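Larnach Packaging, Wendarport site
Automation working group
Minutes of the November meeting, Thursday, 2:00 p.m., training room

Chair: Jaxon Hawthorne
Present: operations, maintenance, safety, shift leads (days and nights), HR

1. Previous minutes

Accepted with one correction. Item 4 should read "transfer cell," not "packing cell."

2. Kartha transfer cell

Maintenance reported on the two-arm cell. The test layout is unchanged: both arms work over the one green belt, with the floor paper and blue tape grid kept as the position reference. Arm positions are to be checked against the grid before each trial run. The right arm handles the capped cylinders at its end of the belt. The left arm is assigned to the other end.

The last trial covered 694 cylinders. Stops needing a person to step in: 9. Of these, 3 were grip faults and 2 were belt sensor faults. The remainder were not logged with a cause. Days shift lead asked that the operator enter a cause before restart. Agreed.

Safety asked for the red cable under the left end of the belt to be covered or rerouted before anyone other than maintenance works in the cell. Maintenance to do.
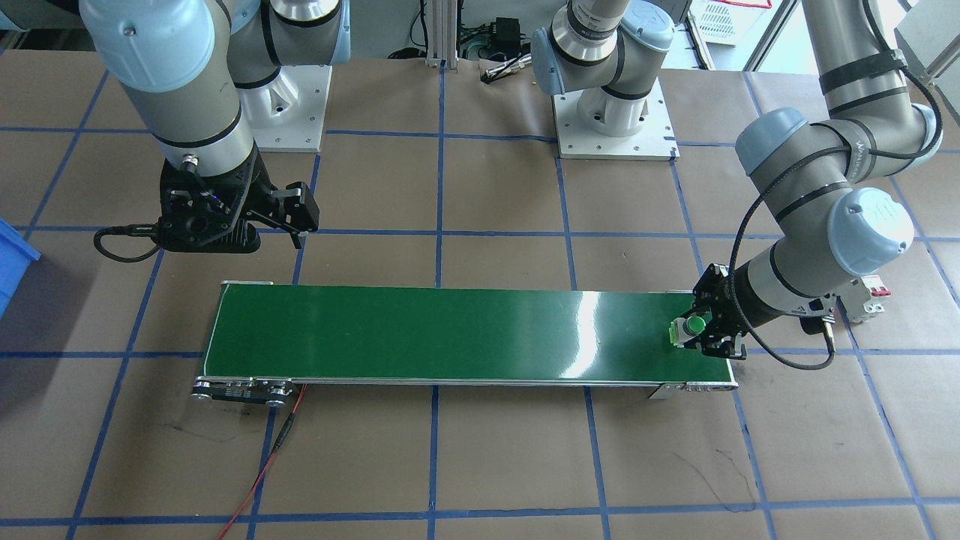
3. Staffing and job content

Hand transfer at Line 3 is currently a full-time post on each shift. Under the proposal the post becomes cell attendant: loading, clearing stops, changing gripper fingers, end-of-shift log. HR confirmed that the pay grade stays the same until the new job description has been scored.

Nights shift lead stated that operators expect less wrist strain but more time standing and watching. He asked for attendants to rotate with the labeling station every two hours. Operations did not object but wants the rotation tested on days first.

Training will be given on shift, in paid time. Operators who do not want the attendant post may ask for a move to Rundemwood or to another line. HR to put this in writing.

4. Actions

Stop cause entry on restart screen: maintenance
Red cable: maintenance
Letter on transfer options: HR
Draft rotation schedule: days shift lead
Job description for scoring: J. Hawthorne

5. Other business

Labeling station stool is still broken. Passed to stores.

Meeting closed 2:50 p.m.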